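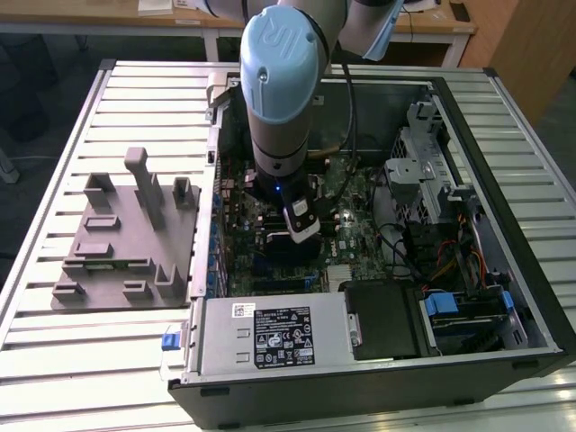
Desktop tower opened on the work table, with the DELL system board and drive cage exposed.

Dulteo opens desktop computer refurbishment line at Horcombe

Dulteo has commissioned a refurbishment line for used desktop computers at its Horcombe workshop. The line is rated at 3,000 towers a year and takes machines retired by offices, schools and libraries across the region.

Each tower is laid on its side and the side panel removed. Memory modules, expansion cards and drives are inspected, and power wiring is checked for damaged insulation. Heatsinks are cleaned before reassembly. Parts that fail inspection are sent to Kelholm for metals recovery.

A trial ended in June. Of 2,000 towers received, 1,505 were returned to service. Testing procedures were prepared by Sönmez, which also supplies replacement memory.
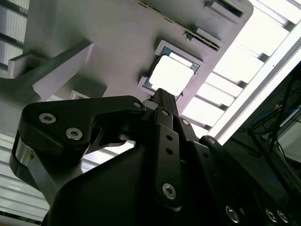 What should owners do before sending in a computer?

Back up any files to be kept and remove discs from the optical drive. Storage drives may be left in place. Keyboards, monitors and loose cables are not accepted at Horcombe.

Bookings for bulk collection open on Saturday at 9 a.m.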